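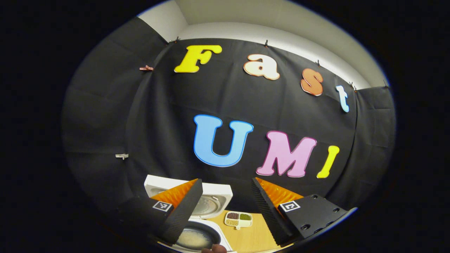

Speaker notes – "Showing a robot how to cook rice"
Elsie Ashworth, Prosach
Tuesday, August 4, 2020

Opening (5 minutes)

Good afternoon. My name is Elsie Ashworth and I work on teaching methods at Prosach. My job is to get kitchen tasks out of people's hands and into a form a robot can learn from. Today I want to talk about two ways of doing that, what each one costs in time, and where we still get poor results.

Leave the first slide up during this part. Point out the rice cooker with its lid up and the divided tray of beans and grains next to it. Those are the things we handle.

Mention Kálmán Szénási here. He did the remote control sessions and most of the checking. He will take questions on the software at the end.

Two ways to show a task

The first is remote control. A person sits at a desk, looks at a screen and drives the robot arm with a pair of handles. Every movement is recorded from the robot's own joints, so we know the robot can make it. The drawback is speed. A new operator needs practice before they can lift a lid without catching it, and even a good one works much more slowly than they would with their own hands.

The second is the hand-held gripper. The person holds it, walks up to the table and does the job. There are two fingers with soft orange pads on the inside faces, and a camera that sees roughly what the robot's wrist camera will see later. On the slide, show the square black-and-white markers on the outer faces of the fingers. We use them to work out how far open the gripper is at each moment.

No robot is needed in the room for the second method. It means we can record in the morning while the arm is being used for something else.

Pause. Ask who has driven an arm by remote control. Usually a few hands. Ask one of them how long it took before they stopped bumping the table.

Why rice

People ask this, so answer it before they do. A rice cooker has a hinged lid, an inner pot and contents that move. The rice on the slide is uncooked and sitting in water. If the gripper knocks the pot, the water moves and may spill, and that shows up in the recording. Blocks and cups are easier, but we had got as far as we could with them.

The tray is for the second half of the task, adding beans or grains from one of the compartments. Small loose items are hard for two fingers. We tried picking them up directly and gave up on it. The person now tips the tray, holding it by the edge.

What we recorded

Give the numbers slowly.

2,000 demonstrations with the hand-held gripper. 800 by remote control. 4 people recorded in all, and each of them did both methods. We wanted the same people on both sides so that we were comparing the methods.

Kálmán threw out any recording where the camera lost track of its position. The plain black cloth was part of that trouble. Large areas of one dark colour give the tracking very little to hold on to, and the big coloured letters helped more than we expected. Say this even if time is short, as people setting up their own space will want to know it.

What went wrong

Speed. A person with the gripper in hand moves faster than our arm can follow. The first trained version tried to open the lid at human pace and the arm stopped itself on a safety limit. We now slow the recordings down before training.

Reach. A person can lean over the table and turn a wrist in ways the arm can't. Some good demonstrations were no use at all for this reason. We check each one against the arm's limits the same day, so the person can do it again.

Bare fingers. It is very tempting to steady the pot with your other hand. The robot has no other hand. You can see a fingertip at the very bottom of the slide, just in front of the inner pot. We ask people to keep the free hand well back, and they forget – I forget too.

If asked about cost: the Dremo arm is shared with two other teams, so I can't give a fair figure per hour.

What comes next

A second kitchen in October, with a different cooker and a different table height. Remote control stays for corrections. When the trained robot gets stuck, an operator takes over, finishes the step and hands back, and that part is added to the training set. A small number of these seem to do more good than a large number of clean runs, but we have not tested that properly yet.

Hand over to Kálmán for questions. Leave the slide up.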